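名簿・名札における姓の表記の取り扱いについて(2022年11月22日更新)

会員名簿の改訂にあたり、姓の表記と読みに関する記載方法を見直しました。本項では、前回までの運用で生じた不一致の内容と、次版から適用する規則を記します。対象は Takambridge 地区の会報配布先886件です。

照合の結果、163件で名簿の表記と本人の届出が一致していませんでした。内訳で最も多いのは異体字の置き換えで、「髙」を「高」、「﨑」を「崎」、「邉」「邊」を「辺」としたものがこれに当たります。次に多いのは読みの誤りです。「東海林」を「とうかいりん」とするか「しょうじ」とするか、「長田」を「おさだ」「ながた」のいずれとするかは、漢字からは判定できません。従来の名簿では、入力時に最も一般的と思われる読みを補っていました。この補完は次版から行いません。

異体字の置き換えは、入力者の判断によるものと、文字コードの変換によるものに分かれます。旧名簿は Shift_JIS で保存されており、「髙」は環境によって機種依存文字として扱われます。これを別の環境で開いた際に「?」または空白となり、手作業で「高」に修正した記録が残っていました。次版は UTF-8 で保存し、文字の正規化処理は適用しません。NFC による正規化を行うと、互換漢字の一部が統合漢字に置き換わり、届出の字形が失われます。
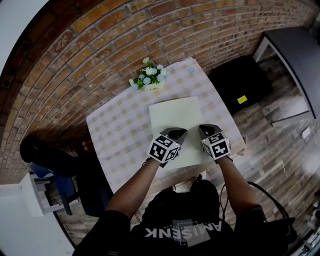 読みについては、ふりがな欄を必須とします。記入はひらがな、清音と濁音の別は届出どおりです。「中島」の「なかじま」「なかしま」、「山崎」の「やまざき」「やまさき」は別の姓として扱い、並べ替えの際も統合しません。五十音順の並びでは、清音を濁音の前に置きます。長音符を含む姓は、直前の母音に読み替えて位置を決めます。表示上の長音符は残します。

ローマ字表記の欄も新設しました。こちらは任意です。ヘボン式を既定値としますが、旅券その他で別の綴りを用いている方は、その綴りを優先します。「大野」は Ono、Ohno、Oono のいずれも受け付けます。既定値からの自動変換は空欄の場合にも行いません。空欄は空欄のまま印刷されます。

複合姓、ミドルネームを含む氏名、姓を持たない氏名については、これまで欄の構造が対応していませんでした。姓と名の二欄に分割すると、どちらに入れるかで表記が揺れます。次版では「氏名全体」を主たる欄とし、姓と名の分割欄は補助とします。呼称の欄も別に設け、会合の名札には呼称を印字します。呼称の届出がない場合は氏名全体を印字します。文字数の上限は撤廃しましたが、名札の印字幅は従来と同じです。長い氏名は2行に折り返し、文字の縮小は行いません。

旧姓の併記は、届出があった場合に限り括弧書きとします。過去の会報に旧姓で掲載された方の索引は、現在の氏名と旧姓の双方から引けるようにします。ただし、旧姓の掲載を希望しない方については、索引からも除きます。

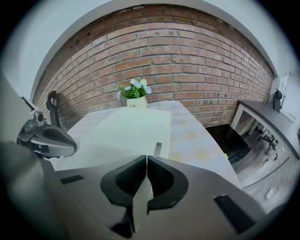
Bawa で管理している古い紙の名簿についても、同じ基準で転記を進めています。手書きの字形は、楷書であっても略字と異体字の区別がつかないことがあります。たとえば「斎」「斉」「齋」「齊」の4字は、画数の多いものほど崩して書かれる傾向があり、紙面だけでは特定できません。判読できない箇所は「〓」を入れ、推定による補完は禁止します。家族の記載がある場合でも、同じ世帯の別の方の字形を流用しないでください。世帯内で届出の字形が異なる例が2件確認されています。

転記後の確認は、入力した人とは別の人が行います。確認の単位は1頁とし、文字を一つずつ原本と突き合わせます。読み上げによる確認では異体字の差が検出できないため、用いません。修正を行った場合は、修正前の字、修正後の字、根拠の3項目を備考欄に残します。

訂正の届出は、会報に同封の用紙または Boltau の受付窓口で受け付けます。用紙には、名札に印字してほしい字形を楷書で、1字ずつ枠に収めて記入してください。画面に表示できない字については、部首と構成部品を余白に書き添えてください(例:「吉」の上部が「土」のもの)。外字の作成は Hirnent の印刷担当が行います。作成した外字は名簿の印刷版だけに使用し、電子版では最も近い字形を表示したうえで注記を付けます。

届出のない方の表記は、現行の名簿のまま次版に引き継ぎます。ただし、ふりがなは届出があるまで空欄となります。会合の出欠をとる際、ふりがなが空欄の方には、最初に読みを確認してから氏名を記録してください。確認した読みは出席表の余白に書かず、訂正用紙に転記して窓口へ回付してください。

次版の印刷後に届いた訂正は、会報の訂正欄には掲載せず、電子版の名簿に反映します。印刷版への反映は次の改訂時です。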